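How to run a simulated robot demo at an open day (and not lose your voice)
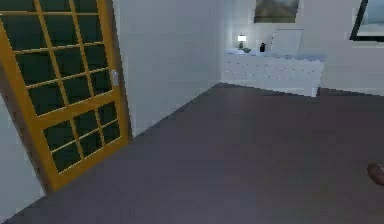
So in January I promised Margareta Tudose that our lab would put on a proper demo for the spring open day, and I pictured myself standing next to a screen and letting the simulator do all the talking. Ha! I talked for hours and went home croaking. But people stayed, they asked great questions, and a couple of folks have asked me since how we set it up, so I'm writing it down while I still remember.

We used a bedroom in simulation. I'd pushed for a kitchen at first (kitchens look busy and impressive) but Ntombi Matlala talked me out of it, and she was right. The room we ended up with has a dresser against the far wall with a lit lamp on it, a dish, a little black bottle, and plenty of open floor. Visitors know what a dresser is. They look at the bottle and they want to see the robot go and get it, before you've said a word.

What you need

A desktop that can run your scene without stuttering. Ours is called Grukano, and it's older than some of our students' bikes.
A second screen facing the visitors.
A gamepad, plus a spare.
Tape for the cables.
Water. Bring more water.

Step 1. Pick one task and stick with it

Ours was "drive to the dresser, pick up the bottle, come back." I had 5 tasks on my first list and we cut every one of the others. If you switch tasks between groups you'll spend the day hunting through menus with your back to everybody.

Step 2. Choose a starting view

Start the robot a good way back from the dresser so people can get their bearings. I like having something big and bright in view, and the yellow door on the left did that job really well for us. When somebody got lost on the gamepad I just said "find the yellow door" and off they went.

Check this from where the visitors will stand, too! On my own monitor the dark floor looked fine, but on the big screen with the blinds open it was a black puddle. Tharun Hegde closed the blinds and turned the screen brightness up, and we left it that way.

Step 3. Make a reset button

Please do this one. Map a single button to "put everything back where it was." We saved the starting state to a file and loaded it on the press, and I added a 3 second delay so that kids leaning on the gamepad couldn't wipe out a run by accident (you have to hold it down). Test it with the bottle on the floor, with the bottle in the gripper, and with the robot wedged in a corner.

Step 4. Slow the robot down

Whatever speed you use in your own work, cut it in half. Small children push the stick all the way over and keep it there. At full speed that's a robot bouncing off walls, and at half speed it's a robot going for a stroll.

Step 5. Split the jobs

One person talks, one person stands with whoever is driving. Inês Carvalho did the driving side for the whole morning and I did the talking, then we swapped after lunch. Don't try to do both. I did for the first group and I forgot to tell them what they were looking at.

If something freezes

Press reset first. If that does nothing, close the scene and load it again, and chat about the hand while you wait. People love to hear how hard it is to hold a bottle without knocking it over.

I'm putting our settings file up on the group page by the end of June 2022. If you get stuck with the button mapping before then, write to me and I'll send you mine.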